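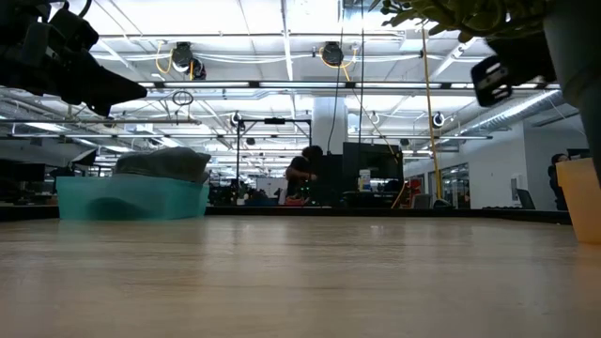
Higuchi wrote in to ask whether both grippers really need the same finger pads before a comparison run, and the short answer is yes, please, every time, even if the old pads still look fine to you.

Section 3. Comparing grippers on soft goods

1. Fit the Willach pads to both arms and tighten each screw by hand.
2. Open the Clevodmont controller page and set the grip force to 38 on each side.
3. Run 2 practice picks per arm before you start logging. 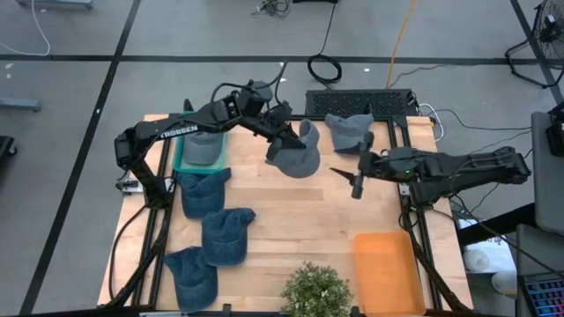
Soft goods are a kind place to begin, and they'll teach you a lot about finger angle. Try the brim first and the strap end second, logging them separately. With caps spread out like these, start with the gray one at the left gripper's fingers, and keep the orange bin empty until logging is on.

Caution: Keep your hands off the table while either arm is powered.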